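Winter bedding, and what I finally did with it

We moved to Olville four years ago and this is the first winter I have had a system for the bed. It took me that long because I kept buying things instead of sorting out the things I had. I'm writing it down partly so I remember it next fall.

The house is old and the bedroom is on the north side. The thermostat is in the hallway, near the kitchen, so it shuts the heat off when the kitchen is warm and the bedroom is still cold. I had a man from Lustbridge come and look at it and he quoted me $705 to move the thermostat and run new wire. I may do that someday. For now I have blankets.

By December there were too many of them. Every cold night I would go to the hall closet and pull another one out, and every warm morning I would push it to the foot of the bed or onto the chair, and it never went back to the closet. Clothes got mixed in with it. I would take off a sweater at night, drop it on top, and find it three days later when I was looking for something else. Making the bed meant lifting everything off first, and there was nowhere to lift it to, so I stopped making the bed.

One evening I decided to deal with it before I went to sleep. I only had the lamp on, which was a mistake, because I couldn't tell navy from black and ended up sorting some of it twice.

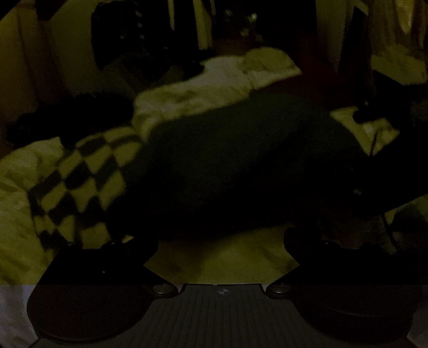
The first thing I did was decide what the bed needs on a regular night. For me that's a fitted sheet, a flat sheet, the white comforter, and one blanket over it. I had been sleeping under more than that, but half of it would slide off by 2 a.m. anyway. If one blanket on top isn't enough, I add a second one, and it goes back in the morning. So the rule is one that lives on the bed and one that lives close to the bed. Everything else goes to the closet or out of the house.

The checkered blanket got the spot on the bed. It's the one I reach for when I'm cold and it's the right weight. I bought it at the Huamán store downtown the first winter we were here, when they were closing out that line, and I've washed it more than anything else I own. The dark squares have held up fine. The cream ones picked up some coffee in the second year and it came out with dish soap and cold water, left to sit for 30 minutes and then run through the machine. I've tried the stain sprays and the dish soap works as well as any of them.

The comforter is the part I had been neglecting. White bedding shows everything, and a comforter with no cover has to be washed whole. Mine doesn't fit in our machine. It goes in if you push, but then it can't move, and it comes out with dry spots in the center and soap in the corners. I did that twice before I gave up and took it to the laundromat. The big front loader there handles it. I use less detergent than you'd think, then run an extra rinse, and it goes in the dryer on low with two clean tennis balls. Every 20 minutes or so I stop the dryer, pull it out, shake it, and flip it. The whole thing takes most of a morning. I bring a book.

I looked at duvet covers after that. I got a plain cotton one from Skelden, which was not cheap, and it's a good cover, but the ties on the inside are only at the four corners and my comforter has no loops. The comforter slides down inside it and by the end of the week there's a big flat empty section at the top and a lump at the bottom. I sewed loops on one evening, just short pieces of twill tape folded over and stitched down by hand. That fixed the corners. The middle still shifts some. I use the cover when we have guests, and the rest of the time I go without it and wash the comforter once a season.

Next was the clothes. I went through the pile on the bed and made two stacks, one to wash and one to wear again. The second stack is where my trouble always comes from. A sweater I've worn for one evening isn't dirty, but I don't want it back in the drawer with the clean ones. So it goes on the bed, and then there are more, and then the blankets go on top of them. I put four hooks on the back of the bedroom door. That's the whole solution. If the hooks are full, something has to be washed or put away before anything else can be hung up. I've kept it up for a few weeks now, and the only thing I would change is the height, because my robe drags on the floor from the lowest one.

I should say something about the closet too, because that's where the blankets were supposed to be going and it was no help at all. It's one deep shelf above a rod. I had folded blankets stacked on it in one tall pile, so getting to the one I wanted meant pulling down the three on top of it. Of course they didn't go back. I took everything down and measured. The shelf is deep enough for two rows if you fold in thirds lengthwise first and then roll. The rolled ones sit side by side with the ends facing out, and I can pull one without touching the others. Fleece rolls well. Quilts don't, so those are folded flat on the left side with nothing on top of them.

A few things I got rid of while I was at it:

An electric blanket that only heated on one side. I kept it for years thinking I would find out what was wrong with the controller. It went to the county drop-off for small appliances.

Two fleece throws that had gone stiff from the dryer. The animal shelter took them and asked if I had more. Call first, since ours doesn't take anything with stuffing in it.

A set of flannel sheets for a bed size we no longer own. I had moved those twice.

Three pillows. I don't want to think about how old they were. The shelter doesn't take pillows and neither does the thrift store, so they went in the trash.

I didn't get rid of the wool blanket from my grandmother's house even though it's scratchy and I don't use it. It's in a cotton pillowcase on the top shelf with a cedar block. I check it for moths when I change the clocks.

I spent $157 on all of this, counting the cover, the hooks, the twill tape, and the laundromat. Most of that was the cover. If I were doing it again I would skip the cover and put the money toward a better mattress pad, because the cold in that room comes up from underneath as much as anything. The bed frame is open slats and the floor below isn't insulated. I laid an old cotton blanket between the mattress and the slats last week and I think it's warmer. It didn't cost me anything.

In the mornings now I pull the comforter up to the pillows, shake it once from the bottom corners so the filling spreads out, and lay the blanket across the lower half. Then whatever came out of the closet during the night goes back in. I used to wait until evening to do this and it never got done. Doing it before coffee works better for me. On days I'm running late I at least carry the extra blanket to the closet, even if the bed stays unmade.

I also quit charging my phone in there. I used to run a cord up onto the mattress and it was always tangled in something when I went to change the sheets. The charger is on the dresser now, on the other side of the room, and I bought a cheap alarm clock for the nightstand. The clock ticks louder than I'd like. I keep it in the drawer and can still hear the alarm fine.

When it warms up I'll wash the checkered blanket and put it away with the wool one, and switch to the thin quilt. I still need a second cedar block before then.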